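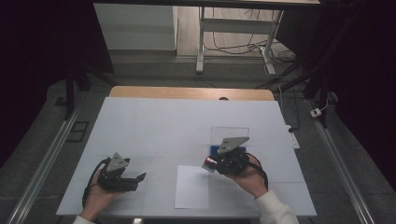
The Pudthorpe bench is open to teams that wish to compare hand-held grippers before ordering them. Two models are available at present, the Ruvena and the Phan. Each trial uses a pair of grippers, one in each hand, over a covered white table. The stamping task, with its red-handled stamp and a sheet of white paper, is the one most visitors request. Answers to common questions follow.

## Which fingertips are supplied?

Both models ship with flat, pad-like tips. Other tips may be requested when booking – please allow 2 weeks.

## Why is a stamp used for the comparison?

The task calls for a steady pinch, a straight lift from the ink pad and even pressure on the paper. A weak grip or a late controller response shows quickly in the print. 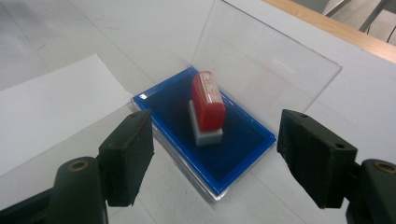
Visitors may also bring a task of their own, provided that the objects fit on the table and can be handled with the supplied tips.

## How many trials have been recorded?

As of 2025-11-05, the bench log holds 772 trials. Of these, 282 were made with the Phan, which was added in June. Each booking covers up to 70 trials.

## Can the recordings be used with our own controller?

Yes. Files are exported in the Ristton format, and a converter is provided on request. Camera settings are stored with each file – they should not be edited by hand.

## What happens if a gripper is damaged?

Stop the trial and inform bench staff. Visitors are not charged for normal wear to tips or cables.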